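### 3.2 Coding of public statements

Statements were collected from the verified accounts of touring acts signed to four independent labels: Dislow, Flimo, Costello and Fleron. A post entered the corpus if it named a social or political issue and ran longer than one sentence. Posts that only shared a link or a hashtag were dropped. After duplicates were removed, 319 statements remained, of which 87 were issued jointly by two or more acts.

Each statement was coded for issue, grammatical person and call to action. The codebook was drafted by Aarti Solanki and revised once, in March, after a pilot round in which the coders disagreed mainly on grammatical person. Statements that moved from "I" to "we" partway through were then given a separate code. Translated posts were coded in the language that appeared first - usually, but not always, the language of the act's home market.
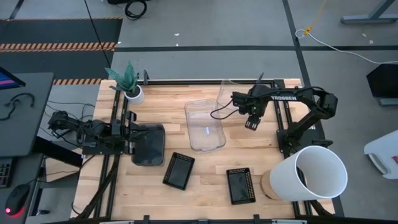

Figure 4. Tabletop with rail-mounted arm and tray.

Fan response was measured through replies posted in the first 8 hours. We capped the sample at 400 replies per statement and drew them at random when the total was higher. Replies were sorted into support, objection, request for further action and off-topic. Ticket sales talk was treated as off-topic even when it mentioned the statement in passing, a rule that lowered the objection count for acts on tour at the time.

Joint statements drew fewer requests for further action than solo statements on the same issue. The difference held for three of the labels. It did not hold for Fleron, whose acts tended to post a joint text and then add personal remarks in the replies. Those remarks were not coded as statements, and we cannot separate their effect from that of the original post.

Label size was entered as a control but had little influence on the results. Posting time mattered more. Statements released late in the evening collected replies more slowly, and the fixed window may understate the response to them. Section 3.3 repeats the analysis with a longer window.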